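Unit 3. Collecting demonstrations: kinesthetic teaching and teleoperation

Notes by Béla Szabó. Revised 20th January. Read before the lab session; the Tokarz handout covers controller setup and is not repeated.

1. Two ways to record

In kinesthetic teaching the operator holds the arm and moves it through the task while the controller compensates for gravity. Joint positions are logged directly. The operator feels contact forces, but the hands often block the cameras, so the images are poor training data unless the motion is replayed and filmed again.

In teleoperation the operator stands apart and drives the arm through a leader arm, a handheld controller or a 3D mouse. Images stay clear of hands. The cost is delay and a weaker sense of contact – most beginners close the gripper too early and press too hard.

2. What is stored

Each time step holds the joint angles, the gripper opening, the commanded action and one image per camera. Store the command and the measured position separately. They differ whenever the arm lags or touches something, and a policy trained on the wrong one will drift.

The wrist view moves with the hand. The fingers keep nearly the same place in the image while the background changes, so small errors in approach angle show up early. 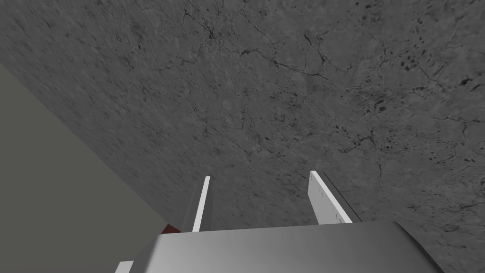
A wrist view alone says little about where the arm is in the workspace. When the gripper is over a plain or evenly textured surface, many arm poses give similar images. Joint angles, a second fixed camera, or both should be part of the input.

3. Simulation

The same interface can drive a simulated arm. The Skanau set used in this course has 1,628 episodes, of which 1,000 are for training. Surface textures are varied between episodes so that the policy does not tie an action to one background.

4. Quality checks

Reject an episode if the operator pauses for over 16 time steps without a reason in the log. Trim idle steps at the start and end. Keep recoveries from a missed grasp, but tag them.

Exercise: replay one Skanau episode using commands only, then using measured positions. Plot both gripper paths and explain the largest gap. Send plots to Tadeusz Bielecka.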